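Flenum pin-up study: frequently asked questions

What was the study about?
We wanted to know whether a two-arm robot could learn to pin a sticky note to a cork board from demonstrations alone, with no model of the board or the pins. The method was worked out by Baoshan Shao and Qianru Zeng and is called Prenuvine in the paper.

How many demonstrations did you use?
235 for training. Another 48 were held back and used only to choose when to stop training.

Does the board have to be in the same place each time?
No. We turned and shifted it between demonstrations, and the notes and the dish of pins were moved as well. We left other things on the table too, such as a mouse and a handheld console.

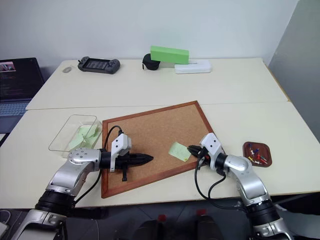
Both arms at the cork board, with the notes to the left and the pins to the right.

Why two arms?
A loose note slides when a pin touches it. With one arm the policy never learned to deal with this. With two, one arm can steady the paper while the other brings the pin.

What does the policy take as input?
Images from a head camera and the wrist cameras, plus the joint positions. There is no force sensor. We tried leaving out the wrist views and the pins landed too far from the paper's corners.

How is a trial scored?
A note counts as pinned if it stays up when the board is lifted upright. Handwriting on the note is ignored, and so is the colour of the pins. Each trial is stopped after 300 seconds.
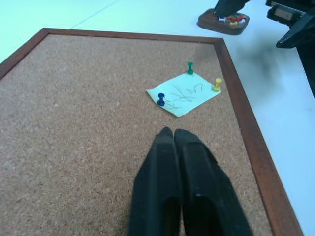 RESULTS AND LIMITS

Does the note have to be straight?
No. A tilted note with curled edges passes, as long as the pins hold it.

What goes wrong most often?
Picking a single pin out of the dish. The fingers close on 2 pins, or push the one they want under the others. Pressing the pin in fails less often.

Will it work on other boards?
We have only tested cork. A felt board is planned for June.

Can I get the data?
Yes, for research use. Write to Qianru Zeng and say which camera views you need.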